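Robótica aplicada. Apuntes de la unidad 4: comparar pinzas sin engañarse

Los catálogos comparan pinzas por fuerza de cierre, apertura máxima y peso. Son datos fáciles de medir y casi inútiles para decidir. Una pinza que sujeta muy bien un cilindro de acero puede fracasar con un vaso de plástico, y la ficha técnica no lo va a decir. En este curso desconfiamos de cualquier tasa de éxito que venga sin la lista de objetos, la postura de partida y el criterio de fallo.

4.1 Pinzas de mano

Antes de montar una pinza en el brazo conviene probarla a mano. El operador lleva una en cada mano y repite la tarea sobre la mesa; los cubos con marcadores impresos permiten recuperar la posición de cada pinza. El método es barato y rápido. También es tramposo: la muñeca humana corrige errores que el brazo no sabrá corregir, y esas correcciones acaban apuntadas como méritos de la pinza. 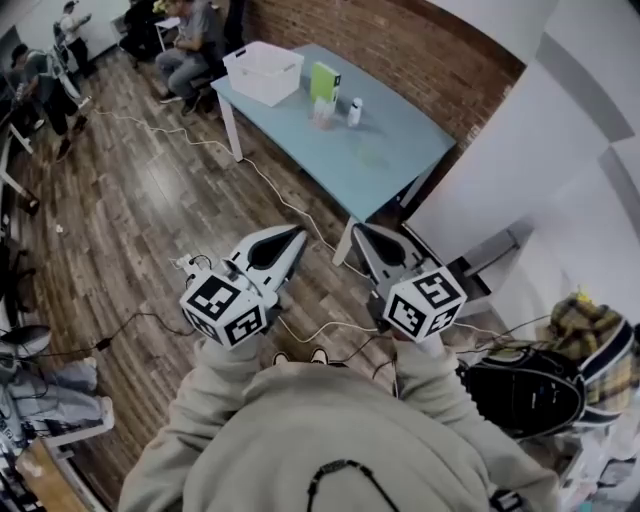

Barış Sarıgül objeta que la trampa funciona en los dos sentidos: quien lleva la pinza en la mano pierde el tacto de los dedos y agarra peor que con la mano desnuda, de modo que el resultado tampoco es tan optimista como suponemos. Es una objeción razonable. Le falta un número, y mientras no lo tenga la dejamos como hipótesis.

Lo que sí tenemos es la serie de Stoldale, de octubre: 303 intentos con dedos lisos y 127 con dedos estriados. El informe concluye que los estriados son mejores. Con muestras tan desiguales, y sin saber quién hizo cada una, yo no firmaría esa frase. Han-gyeol Chae volvió a repasar el registro y encontró 15 intentos anotados como éxito en los que el objeto se soltó al dejarlo. ¿Eso es un éxito? Depende del criterio, y el criterio no estaba escrito.

4.2 Dedos y superficie de contacto

La goma estriada aumenta el agarre sobre superficies limpias y rígidas. Sobre bolsas finas el efecto es dudoso. La forma de la abertura importa tanto como el material: una V profunda centra los objetos redondos, pero un borde grueso estorba cuando hay que entrar entre dos piezas juntas.
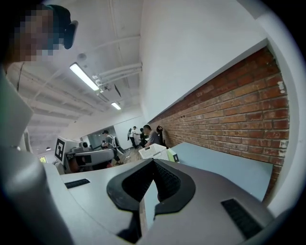 El desgaste merece un apartado propio en la hoja de ensayo. Anotad el número de ciclos de cada juego de dedos y no mezcléis juegos nuevos y usados en la misma tabla. El manual interno de Grevdale propone cambiarlos a los 3114 ciclos, cifra de una precisión sospechosa cuyo origen no he conseguido averiguar.

Para la práctica

Elegid dos pinzas y cinco objetos. Escribid el criterio de fallo antes de empezar. Alternad el orden de las pinzas y también el operador. Entregad la tabla completa, con los intentos anulados y el motivo de cada anulación.

Lectura: informe de Stoldale, apartados 2 y 5. El 3 se puede omitir.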